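The Night Watch at Trestent

The rain gauge at Trestent stood behind the harbour office, on a square of grass that had been cut short for the purpose. She read it every three hours. At six in the evening it held 2 millimetres, and at nine it held 10, and she wrote both in the book and then sent them down the line to the regional office at Matlala.

Matlala sent back the usual acknowledgement and a new chart. The low had moved east in the afternoon. It had been sitting over open water for two days without doing much, and most of the boats had gone out in spite of it. Now the lines on the chart were closer together, and somebody had given the storm a name. It was called Utero, which was next on the list.

She put the kettle on and rang the harbour master.

"Are they all in?" she asked.

"All but the Rikelex," he said. "She was off the north bank at four. He says he'll be in by midnight."

"Tell him to come now."

"I've told him."

She drank her tea standing up. The barometer had dropped again, and she tapped the glass, though she had been trained not to. The wind was still from the south. It would go round to the east before it got bad, and after that the harbour mouth would be no use to anyone.

Her father had kept the same book at the same desk. In March of the year she turned 12 he had written down a gust that broke the instrument, and beside it, in the remarks column, the words "roof gone". He had been a careful man and had gone on to fill in the cloud cover. She used to think that was funny. She had been doing the job for some 20 years now and would have filled it in as well.

At ten the telephone rang. It was Matlala, a young man on the night desk with a cold. 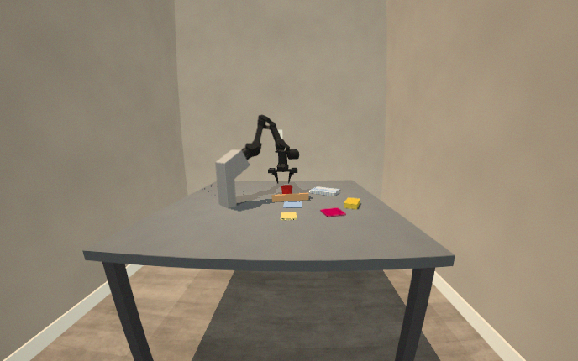 "Will it come ashore at Trestent?" he asked.

"South of us, by the lighthouse, if the wind goes round before midnight," she said.

He said the chart had it further north. She said the chart was drawn at six. He was quiet for a moment – she could hear him turning over paper – and then he asked what her pressure was, and she read it to him. He asked her to read it again.

"I'll change the warning," he said.

The new one came through a quarter of an hour later. She pinned it on the board outside, where the rain got at it straight away, and walked along the quay to the harbour master's hut. The lower street was already being moved up to the school. People went by with bags and blankets and a dog or two, not hurrying much. One woman had a sewing machine in a pram.

The harbour master had the radio on and nothing was coming out of it. They sat and listened to that. The windows shook from the south, then stopped, and then the door began to rattle instead, which was the east side.

"That's it gone round," he said.

She looked at the clock. It was twenty to twelve. She ought to have gone back to the book, but she stayed where she was until they saw a light beyond the wall, low down, going out of sight and coming up again. He stood and took his coat off the hook.

She helped him with the ropes. Afterwards she walked back to the office and read the gauge, which was full, and wrote down the time.

© 2019 The author. All rights reserved. | Contact | Back to top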